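February, late, tea gone cold

The tidying runs finally came through from Iveta! She has been building rooms for Skolley all winter, and tonight I got to sit down with the one we call Tredusdale — red floor, cream walls, far too much furniture. The job is simple to say: pick the bat up off the floor, clear the table, leave the lamp on the chest alone. I could do it half asleep. Skolley managed it in 33 runs out of 40, and I whooped loud enough to wake the dog. 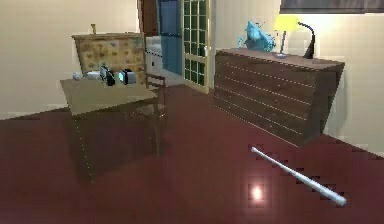
What still goes wrong

The bat, mostly. It's long and smooth and it rolls, and in four of the bad runs Skolley chased it clear across that shiny floor (I laughed, then I felt sorry for it). Two more went on the white folded thing on the table, which it squashes flat before it gets a grip.

So can a machine tidy a real house yet? Not mine, not with my socks. But a year ago it couldn't find the table! Kazimír says wait until it meets a real carpet — fair enough. I'm asking Iveta for a rug tomorrow.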